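Getting Things Home, and Other Household Hints for People Without a Car

Most household advice assumes a driveway. It tells you to "run out and grab" a sheet of plywood, as if plywood came in a purse. I have kept house in Mesport without a car for long enough to have carried home a toilet seat, a rolled rug, and a bag of potting soil that split in front of a church letting out. What follows is what I know about moving stuff from the store to the shelf on foot, and about where to put it all once you get it inside.

The cart

Buy the folding cart with the bigger back wheels. The little wheels are fine on a store floor, where you will spend very little of your life. Outdoors they catch on every seam and pitch your eggs forward. If you already own the small-wheeled kind, pull it behind you and tip it well back.

Load heavy things low and toward the axle. Cans and milk go in first, then the squash, then anything in a box. Bread rides on top or hangs from the handle in its own bag. Eggs I carry in my hand like a lantern. I have tried the other methods.

Line the cart with a cheap canvas laundry bag that has a drawstring. It keeps onions from escaping through the bars, keeps off a light rain, and lifts out in one piece at the bottom of the stairs. You can then take the bag up in one trip and the cart in another. Anybody who claims to do both at once has an elevator.

A squeaking wheel wants a drop of light machine oil on the axle, wiped off after. Cooking oil will quiet it for a week and then collect every hair in the county.

The route

Walk your route once with nothing in the cart. It sounds like the advice of a person with too much free time, and I suppose it is, but a mile that feels flat with empty hands can turn out to have opinions. Look for the side with the ramps at the corners. Look for driveways that slope across the walk, which will steer a loaded cart straight for the gutter. My route to the hardware store in Tristhorpe is longer than the direct one and saves me 2 curbs and an argument with a hedge.

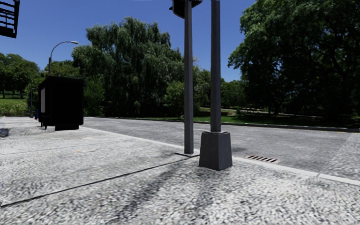 Surface matters more than distance. Smooth concrete is lovely and brick is a punishment. Anything pebbly will shake a six-pack into a state where it should be left alone until supper. Wrap glass jars in dish towels, which you were probably going to need to wash anyway, and stand them upright. Lay a folded bath mat in the bottom of the cart if you're bringing home light bulbs.

When you have to go down a curb, turn around and let the cart come down after you, back wheels first. Going up, do the same thing backward. You will look like you're dancing with a filing cabinet. People get used to it.

Long and awkward things

Lumber: have the store cut it. Most places with a saw will make a couple of straight cuts if you ask before you pay and have your measurements written down. Write them in inches, and write which way the grain should go. "About yea long" gets you a piece about yea long.

Curtain rods, dowels, and mop handles travel best strapped upright to the cart with 2 bungee cords, one high and one low. With a single cord they swing like a boom on a sailboat. Tie a rag on the end and be careful in doorways, especially the ones with chandeliers.

For rugs, roll pile side in, tie in 4 places, and carry on the shoulder. Do it early in the morning. Anyone seen carrying a rolled rug after dark will be asked the same joke by every dog walker in town.

Paint goes in a bucket, lid taped down, even if you're only going a few blocks. I won't be going into this further. The front steps are a nice gray now.

Once it's in the door

The trouble with hauling everything by hand is that you start buying ahead, and then you live with 10 rolls of paper towels in the bathtub. Decide on the shelf before you go to the store.

Keep a landing spot by the door: a bench, a crate, the top of a low cabinet. Unload there, sort there, and don't let a single bag through to the kitchen until the cold things have gone ahead. My landing spot is a bench from the Jabłońska secondhand shop that was sold to me as a piano bench. It fits no piano I have ever met.

Flour, rice, and dried beans come out of their bags the same day. Use jars with tight lids, and tape the cooking directions from the package onto the back. If you skip that part you'll find yourself in November with a quart of some small tan grain and no idea what it wants from you.

Mark the date on the lid with a grease pencil. It wipes off with a dry cloth, whereas permanent marker on a lid means you own a jar of "lentils, March" until you die.

Hang the cart. A big hook screwed into a stud will hold it folded flat against the wall, and you get back the corner where it used to fall on your ankles. Wipe the wheels with an old sock before it comes in. If it's been out on salted sidewalks, rinse the axle with plain water, dry it, and oil it again, or in spring you'll be pulling a sled.

Seedlings and other passengers

In spring I bring home plants, against the advice of everyone who has seen my windowsill. Stand the pots in a shallow cardboard box, stuff newspaper in the gaps, and drape a pillowcase over the whole business on a windy day. Tomatoes snap at the neck if you so much as change your mind near them. Basil forgives more than it should. I wrote all this up once for the Cultia garden newsletter and they cut it down to "use a box."

Last updated: October

Comments

stairs_and_more_stairs
Seconding the drawstring bag. I use an old duvet cover with the corners knotted and it has outlived the cart.

pantryhound996
Grease pencil also works on the outside of the freezer, for the list of what's in there. My list says "soup?" in six places.

mopandglow
What do you do about cat litter? The big bags are killing me.

the author
Bottom of the cart, flat, by itself, as its own trip. Then sit down for a while.

oldboots
I drove to the store for 30 years and never got a bag of potting soil home in one piece either.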